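Unpacking and Floor Clearing at the Virden Hall: Progress to the End of April

Where we are

The grant from the Gilis fund was 2,000, and we are very happy with how far it has gone! When we last wrote, the boxes for the Buzatu workshop program were still stacked by the door and the work tables had no covers. Since then the tables have been put in place and the green felt is on, held with metal clamps so it can come off for washing or replacing. People sit down to work at them every day now, and the room already feels like somewhere you'd want to spend an afternoon.

Unpacking has been the big job. We open boxes at the tables, sort the cables first, and set the cartons aside for flattening. The shelving carts earn their keep here -- a full box goes on the upper level and rolls wherever it is needed, which saves a lot of lifting.

The floor is the part still catching up. Cards, labels and plastic bags come out of every carton and a good share of them land on the green epoxy, with packing material close behind. It's a lovely glossy floor and we'd like to see more of it.
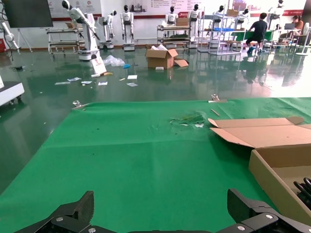 Spending so far

Table covers and clamps: 240
Bins, bags and a second broom: 80
Small hardware and cable ties: 30

The rest is set aside for shelving from Nundard and for the final clear-out.

What comes next

We want a paper bin and a plastic bin beside each table, so wrapping goes straight in as a box is emptied. Flattened cardboard will get its own spot near the door. One of the felt covers has a torn, scuffed patch near the middle, and we plan to replace that piece before the open afternoon. Cables will be coiled, tied and moved out of their cartons into trays on the wire shelves.

We'd love for you to visit once the bins are in. Mornings before 10 are best, and there is parking behind the building.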